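Kirnham Glazed Jewelry Tree and Ring Dish

3 min read
143 shares

The Kirnham is a small stand for the jewelry you wear most days. It has a tree-style post for hanging things and a shallow base for the pieces that don't hang well. We have carried it since our first winter catalog, and this is the second version. The post is thicker than it used to be and the glaze is easier to wipe down.

What it holds

Rings go over the ends of the branches. Bracelets and short chains hang from the same places. Stud earrings, loose backs, a watch with a soft strap and anything with a broken clasp can go in the base, where the raised edge keeps them from rolling off the dresser.

Long necklaces are the one thing we would steer you away from. A chain over 18 inches will pool in the base and knot with whatever else is there. If you own a lot of those, look at the Gresley wall rail, which has brass pegs and mounts with two screws.

Material and finish

The stand is slip-cast ceramic with a white gloss glaze. Each one is fired twice. You may find a pinhole in the glaze on the underside, where it sat in the kiln. We don't treat that as a fault. A chip on the post or the rim is a fault, and we will replace it.

Lilibeth Bañez designed the shape for us. Her first drawings had five branches. The five-branch samples looked good on paper but the rings crowded each other, and two of the branches snapped in shipping tests, so the design was cut back.

Weight and stability

The stand weighs 900 grams. That is heavy for its size, and it was done on purpose. The first version weighed 400 grams and tipped when people hung all their bracelets on one side. There are four clear pads in the box. Stick them under the base if your surface is glass or polished wood.

Cleaning

Wipe it with a damp cloth and dry it. Dish soap is fine. Don't put it in the dishwasher, as the post can knock against the rack. Silver sometimes leaves gray marks on white glaze. These come off with baking soda and a little water on a soft cloth. Don't use steel wool.

If you keep it in a bathroom, take your silver out before you shower. Steam tarnishes silver quickly and the stand does nothing to stop it.

Packing and shipping

Each stand ships in a molded paper tray inside a double-wall carton. Keep the tray if you move often. Orders leave our Tiltley warehouse within two working days. The current batch is 1265 pieces, and the next one is due in October.
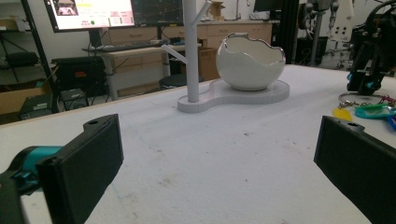
Gift wrap is available at checkout and comes in plain brown or dark green. We can add a short note, up to 143 characters, printed on a card. Please check the spelling of names before you order, as the cards are printed straight from what you type.

Returns

Unused stands can come back within 30 days in the original carton. If yours arrives broken, send us a photo of the stand and the box and we will ship another. You don't need to return the broken one.

Customer notes

"Bought one for my nightstand and a second for the kitchen window, where I take my rings off to bake. The base is easier to use than the branches if your hands are floury." Vibeke Bjarnason

"Good and heavy. I would have liked a choice of colors." Halldóra Grímsdóttir

"One of the pads was missing. They mailed me a new set." Védís Holst

Page updated September 30, 2022

3 comments

Related items
Gresley Wall Rail with Brass Pegs
Iyengar Lined Earring Box
Kirnham Soap Dish
Tiltley Polishing Cloth, Pack of Two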